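Section 5: Hanging the Trummer hook rail

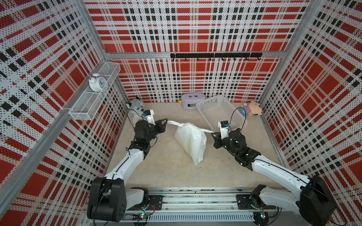
Hook rail on a crossbar, with plaid perforated panels behind it.

Okay, this is my favorite part of the whole set-up! I'm assuming you've got your crossbar up and tight (if it still wiggles, go back to Section 4 and sort that out first).

You'll need the rail, the hooks, the little bag marked B and the 5 mm hex key. I keep the hex key taped inside the manual, after losing two of them under the dryer.

1. Lay the rail face down on a towel and slide the hooks on from the open end. They only go one way, so don't force them.

2. Push the end cap in until it clicks. Mine took a good thump with my palm.

3. Hold the rail against the crossbar and start both bolts by hand, just a couple of turns each.

4. Slide it left or right until you like where it sits, then check it with a level. I skipped the level once and stared at a crooked rail all August.

5. Tighten the bolts a little at a time, going back and forth between them.

CAUTION: Stop when the bolts feel snug! Crank too hard and you'll strip the threads, and then you're ordering a new bar.

Note: Keep the heavy stuff (drills, cast iron, that giant bag of clothespins) on the hooks nearest the bolts. Keys, scissors and dish towels can go anywhere.

Give each hook a gentle tug before you load it up. If one slides around, pop the end cap off and flip the rubber insert over. My neighbor Giuliana had to do that with hers, and it's held fine through two moves.

Shelves are next, in Section 6. Leave bag C closed until then.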